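**Suvier Handover Rulebook, second edition: 3 stars**

Wed 2 May

I paid 35 pounds for this and I'm still unsure who it was written for. Suvier sells it as a good practice guide for people sharing a table with a two-armed robot. It has 966 numbered rules. I run a small bench at Olldale and I doubt anyone here will read past the first chapter.

That chapter is decent. It deals with the gripper and what sits close to it, and asks you to write down every place a finger could get caught before anyone reaches in. Fine. We did it in an afternoon.

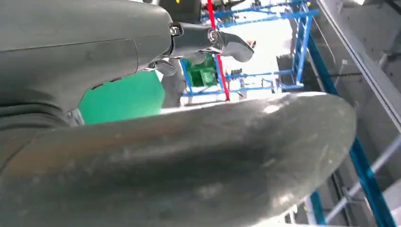

*Gripper finger and pivot bolt, with the blue rack behind.*

Chapter two, on handovers, is where I started arguing with the page. Rule 4 says a person and a robot must never handle items over the same surface. Then the worked task in the same chapter is bottle handling, with both of them at one table.

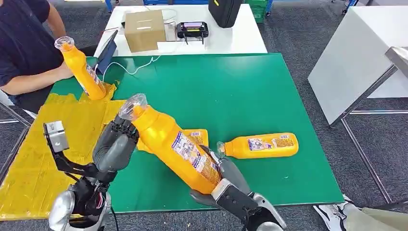

So which is it? I wrote to Suvier in December and got a reply telling me to use my judgement, and I could have done that for free. The older Slanina checklist fits on one sheet and at least says how near is too near. Suvier gives "up to 3 hand widths" and doesn't say whose hand.

The advice on cables is thin as well: a paragraph, mostly lifted in spirit from the Zusard notes. I'd have liked a proper rule on what may trail across the work surface.

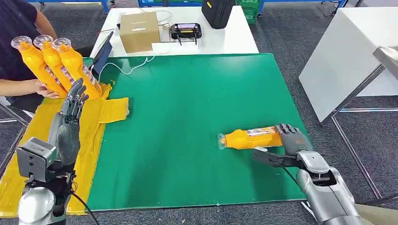
*Three bottles held by the person, a fourth in the robot's right hand.*

Buy it for chapter one if your employer is paying. The binding is good, and the index leaves out "stop button".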